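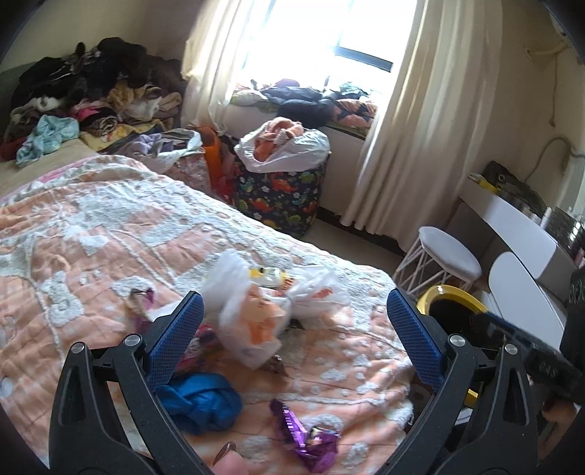

# Blanket and bedroom questions

These are the questions we receive most often at Hultemia about fluffy raised-pattern blankets and about keeping a bed tidy when the bed is also the place where you eat, read and unpack your shopping. If your question is missing, please write to us and we will add it.

## Caring for the blanket

### Can I wash a blanket with raised fluffy patches in the machine?

In most cases yes, but please read the label first. If the label allows it, wash at 30 degrees, on the gentle programme, with a small amount of liquid soap. Powder can stay between the long fibres and make them stiff. Turn the blanket so the fluffy side is inside.

### Which spin speed is good?

We recommend 800 turns per minute or lower. A faster spin presses the fluffy parts flat, and the white dots and lines take a long time to stand up again. The blanket will come out heavier with water, so give it a longer time on the line.

### May I use fabric softener?

Better without. Softener makes a coat on the fibres and after several washes they stick together in small points. If you want a softer feeling, shake the blanket well when it is half dry and again when it is dry.

### The coloured ground is full of creases. Should I iron it?

No. Please never put a hot iron on this kind of fabric. Creases on the flat part are normal, and most of them go away if the blanket lies spread on the bed for a night. You can also hang it in the bathroom while somebody takes a shower.

### Will a peach or orange colour run into the white?

We have seen it only when the blanket stayed wet in the machine for many hours. Take it out as soon as the programme is finished. For the first wash, do not put other things with it.

## Wrappers, crumbs and small things on the bed

### I always find sweet wrappers and plastic bags on my blanket. What is the quickest way to clear them?

Take one bag that is already on the bed and make it the rubbish bag. Look inside before you start – there is often something in it you still want to keep. Then go from the pillow end to the foot end and pick up only what is rubbish. Clothes and papers can wait for the second round.

Do not lift the blanket by the corners to throw everything in the middle. It looks faster, but small wrappers slide under the big ones, and a good thing can go away with the bad ones.

### How do I know what can be recycled?

It depends on where you live, so please check with your town. As a general help:

- Shiny metallic wrappers, the kind that spring open again when you press them in your hand, usually go in the ordinary rubbish.
- Thin clear bags are accepted in some shops, if they are clean and empty.
- Plain paper goes with the paper, but not if it has grease or chocolate on it.
- Packets which are still closed go back to the kitchen.

### A torn wrapper left small pieces in the fluffy part. How can I remove them?

Use a dry rubber glove and stroke in one direction only. The pieces come together in a line and you can take them with the fingers. Sticky tape is also possible on the flat fabric, but on the fluffy patches it pulls the fibres out. The vacuum cleaner is fine on the lowest power, with a thin cloth over the tube.

### There is chocolate on the white part. Is it lost?

No, please don't worry. Let it become hard, then lift it off with the back of a spoon. After this, press with a cloth with cold water and a little soap. Do not rub in circles, or you will have a small brown ball of fibres. One reader from Nevia wrote to us that she puts an ice cube in a bag on the place first, and we tried it with good result.

### What about shiny cloth, such as a scarf or a satin top?

Fold it or hang it before you clean the rest. Smooth cloth catches easily on torn wrappers, and if it stays in a bunch overnight the creases are harder to remove than in cotton.

## Making the bed

### My blanket does not reach the wall and the sheet is showing. Did I buy the wrong size?

Not always. First look at the other side, where it perhaps hangs down too much. Pull it back until both sides please you. If your bed stands against a wall, you may prefer more length on the open side, and then a strip of sheet near the wall is quite usual.

### How often should I wash the sheet under it?

Every one or two weeks. If you eat on the bed, every week. The blanket itself can wait for a month or two, and in December, when it is used more, perhaps a little less.

### Do you sell a box for small things beside the bed?

Yes, the Fondness box, which hangs from the side of the bed and has a part for rubbish that you can take out and wash. It fits beds with a mattress up to 25 centimetres high.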